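Dreltar sorting kit, set-up guide
Section 6: Filling the bin

1. Stand the bin flat on the table. Check for wobble.
2. Cloths in first. Crumple or fold, either is fine.
3. Small hard items next. Spread out, no stacking.
4. Max load 66 items. Fewer for a first go.

Note: scuffs on the bin floor are normal, dont scrub them.

CAUTION: no glass, no open blades. Keep fingers clear once the bin is loaded.

Baby items want a bit of room round them. Leave the dummy beside the cloth, teat up, like the white one left of the orange cloth, and check its ring handle isnt tucked under anyhting. Then on to section 7. 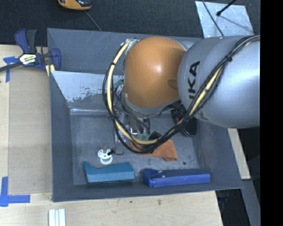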